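Last updated 3 May 2021

## Burger table: frequently asked questions

**What comes with the Gullen burger table set?**
One serving tray, two long clear rails and the flat clear brackets that go out from them to either side. Food isn't included. The white table in our photos is sold separately.

**How big a group is it meant for?**
We plan on 18 burgers per set before the holders need a proper wash. For larger bookings, hire a second set.

**Which way round does the tray go?**
Lengthways between the rails, with a gap either side so you can lift it out. Put the rails down first.

**Why do the slices stand up?**
They are easier to pick up by the top edge, and cheese doesn't stick to the slice next to it. Two to a bracket is plenty.

**My tomato keeps sliding down. What am I doing wrong?**
It is probably cut too thin or still wet. Pat the slices with kitchen paper and lean them towards the rail.

**Do the buns have to be a certain size?**
Most shop buns fit. The large Zirkaler ones are too wide and tip over, so lay those on a plate.

**Can I put hot food in the holders?**
No. They are clear plastic and will bend above 90 degrees. Keep cooked patties in a covered dish until you need them.

**Can it all go in the dishwasher?**
The tray can. Wash the rails and brackets by hand with a soft cloth, as scourers leave them cloudy.

**Do you sell spare brackets?**
Yes, part number 272. They were out of stock for most of April but are back now. Kaewmanee and Gorkano brackets have a different clip and won't fit.

**How should I lay everything out?**
Keep each ingredient in its own place, with cheese at the far end on the left, then tomato, then bottom buns nearest you. Leave the tray clear until you start building.

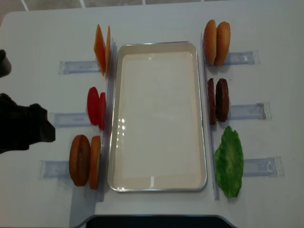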